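Second Progress Report to the Trustgate Fund
Laundry and Linen Automation, Endon Site
Period covered: up to the end of August
Prepared by Akua Ansah, Operations Lead

1. Where we are

The grant pays for two things at Endon: automating parts of the bagged-garment line, and retraining the people who work on it. The first report dealt mostly with the sorting conveyor. Since then the conveyor has gone into daily use, the folding cell has been delivered by Ackroyd, and we have started recording handling work by our own staff so that the cell can be taught the tasks we need from it.

The conveyor is on schedule. The folding cell is six weeks behind, for reasons given in section 3. Spending is within the approved budget and we are not asking for a change to the total.

2. Sorting conveyor

The conveyor reads the tag on each incoming bag and sends it to one of eight lanes. Before it was installed, two people on each shift did this by hand, lifting bags from the cages and walking them across the floor. On the last full working day of the period the line handled 1,722 bags. On the comparable day before installation it was 1,383.

Misreads are still a problem. On that same day 127 bags went to the reject lane, nearly all of them with tags that had curled or worn through. Each one has to be picked up and keyed in by hand. We have ordered a stiffer tag and will change over customer by customer, beginning with the care homes, whose bags come back most often.

The early shift reports less lifting and far less walking. The late shift has a more mixed view. Bags now arrive at the opening tables at a steady rate, and people there say they miss the short gaps they used to have between cages. We have moved the break forward to 7:30 p.m. and added a stop button at each table that holds that lane only. The buttons are used a lot and the supervisors have been told to leave people to it.

3. Folding cell

The cell arrived complete, but the guarding did not match our floor plan and the access gate opened into a marked walkway. Ackroyd rebuilt that side at their own cost. The electrical sign-off then had to be done again. The cell is now powered and passes its safety checks, and it folds flat items (towels, pillowcases) without help. Fitted sheets are outside the scope of this grant.

Garments in mesh bags are harder. The cell has to find the zipper, open it without tearing the net, and take the garment out. The net moves when it is touched and the zipper pull is small. Early attempts using fixed positions did not work well enough to continue, so we agreed with Ackroyd to teach the cell from recorded human handling instead.

4. Recording work and the people doing it

Recording is done seated at a small table, using a pair of hand-held grippers in place of bare hands. Four members of the opening team are trained for it. All four volunteered, and they are paid at the skilled rate for recording hours, as set out in the grant agreement. Sessions last 40 minutes, followed by a change of task. We began with sessions of an hour and shortened them after two people had sore wrists.

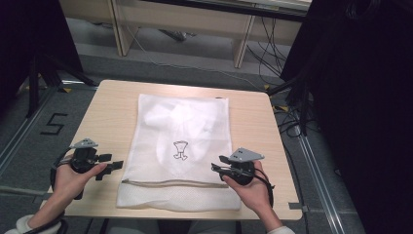 Recording work with a zippered mesh laundry bag, a gripper in each hand.

The operators have changed how the work is done in several ways. They asked for the bag to be laid lengthwise, with the zipper end nearest to them, and this is now the standard starting position. They also pointed out that our first task list had every bag arriving closed, when plenty come in half open. The list has been corrected and the earlier recordings have been kept and labeled separately.

Recordings are stored in Protix, our existing production system, under a number that does not identify the operator. Staff asked whether the recordings would be used to judge their speed. The answer is no, and we have put that in writing - it is posted in the break room and attached to the updated job descriptions.

5. Jobs and training

No one has lost a job or hours as a result of the project. The sorting posts have become one lane attendant per shift and one additional person at inspection and repair, where we had a backlog. One member of the sorting team did not want either role and moved to dispatch at the same pay.

Basic fault clearing has been taught to everyone on the early shift. The late shift is half done. Training was held up by summer leave and we should have planned around that.

6. Risks

The main risk is that the cell cannot open mesh bags reliably by the end of the grant. If that happens, we would run it on flat items only and keep bag opening as a manual job. The opening team would then stay at its present size.

A second risk is our dependence on Ackroyd for small changes to the cell. We have asked for two of our maintenance staff to be trained to make these and are waiting for a price.

7. Next period

Finish late shift training. Change over the first group of tags and compare the reject count. Complete the recordings for closed and half-open bags, then run the first supervised trial of bag opening in the cell, with an operator from the opening team present throughout. The claim for this period and the supporting invoices have been sent separately.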